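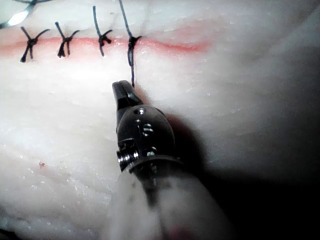 The Plain Interrupted Stitch

It is the oldest closure still taught, and the Skernley course gives it the first two days

By Xolani Tshabalala

An interrupted suture is a row of separate stitches, each tied and cut before the next is placed. It is slower than a running stitch and uses more thread. It also fails in pieces. If one knot slips, the neighbouring stitches carry the load and the wound edge stays mostly where it was put.

The row at the top of this page has four knots in dark thread, set at fairly even intervals along a straight incision. Three have been cut. The fourth still has its long strand running up from the knot, and a second strand leads down to the tip of the instrument. The reddish tinge along the cut is strongest where the stitches are and weakens to the right, past the last of them.

Spacing is the first thing assessed at Skernley, where the short course in wound closure runs each June. The working rule in the course notes is that the distance between stitches should match the distance from the needle's entry point to its exit point on the other side. Close the stitches up and the tissue between them loses some of its blood supply. Spread them out and the edges gape. Trainees tend to begin well and drift wider as the row goes on, which is easily checked afterwards with a ruler.

Depth is harder to judge from above. The needle should enter at close to a right angle to the surface, follow its own curve through the tissue and come out at the same depth on the far side. A shallow bite on one edge and a deep one on the other leaves a step. The step can be felt with a fingertip before it can be seen, and the remedy is to take the stitch out.

Knots

The course teaches the surgeon's knot first: a double throw, then a single throw in the opposite direction, then another single. The double throw adds friction and holds the first loop while the second is made. Monofilament thread is springy and has what suppliers call memory, so it usually needs an extra throw. Braided thread lies down more easily and grips itself, though its surface can also harbour bacteria.

Tension is where most of the marks are lost. The purpose of the loop is to bring two edges into contact. Tissue swells in the days after closure, and a loop that looked neat at the time of tying can cut into the skin once it does. Blanching around the stitch is the usual sign of too much pull.

Candidates for the Parden certificate, which the course leads to, are allowed 40 minutes for the bench test. They are marked on spacing, edge height, knot security and tails. Almost 600 people have sat it under the present rules.

Tails

The tails are the short ends left after cutting. Too short and the knot may work loose; too long and they catch on dressings or lie across the next stitch. For skin, where the thread will come out again, they are left long enough to grip with forceps. For buried stitches they are cut close, to leave less foreign material behind.

Tails seldom lie flat or match. They splay according to the stiffness of the thread and the direction of the last throw, and an examiner will accept a good deal of variety provided none is caught in the wound.

Equipment

Two practice pads are in use on the course. The Tredeo has a firm top layer that shows needle angle clearly but tears if the bite is too near the edge. The Sotomayor is softer and closer to skin under tension – it is also the one that wears out first. Both are turned 90 degrees halfway through a session so that trainees sew across the body as well as towards it.

Thread for the bench work is a size 2-0 braid, thicker than would be chosen for a face or a hand. It is easier to see and cheaper to waste. Finer sizes come in on the second day, after the row test has been passed.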